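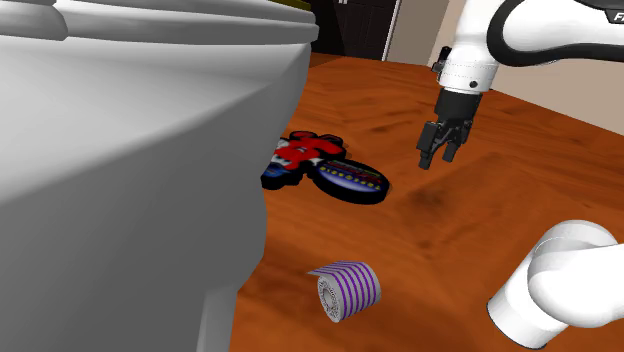 Kidard Sanctions Tracker: five months in

I write a newsletter on trade and foreign policy, and a good part of my week goes to checking who is under sanctions, who has come off a list, and which government made the change. Until May I did this with bookmarks and a spreadsheet. Then I paid for the Kidard Sanctions Tracker, the single-user plan, at $19 a month.

Kidard pulls notices from governments and international bodies into one feed. You can filter by country, sector or type of measure, and each entry links to the original notice. That link is the main reason I kept the subscription. Orkus, which I used on a trial last year, gives you its own summary and leaves you to hunt for the document.

Search is fast and handles alternate spellings of names well. I set up a watch list of 173 companies, mostly shipping and metals, and the alerts usually reached me the same morning a notice was posted. In five months I found 3 that came in a day or more late. All of them were removals -- additions seem to get more attention.

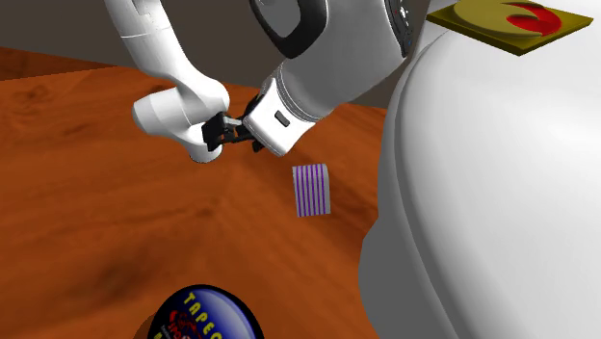
What it does poorly

Reversals are the weak spot. When a measure is announced and then withdrawn, Kidard edits the existing entry and the earlier text disappears. For anyone writing about how a policy shifted, the order of events matters. I now save a copy of anything that looks unsettled.

The country briefings are thin. They read like background for a new hire, and the one on export controls had not been updated when I last checked in October. Maurya costs more but its briefings are much better, with proper sourcing.

Export to a spreadsheet works, though dates come out as plain text and have to be fixed by hand. There is no phone app. The site is usable on a phone if you stay out of the filters.

Who should buy it

A reporter, a researcher or a small trade office will get their money's worth. A bank or a law firm needs something with an audit trail, and Preden is the usual choice there. I have renewed for another year.

Rating: 3 out of 5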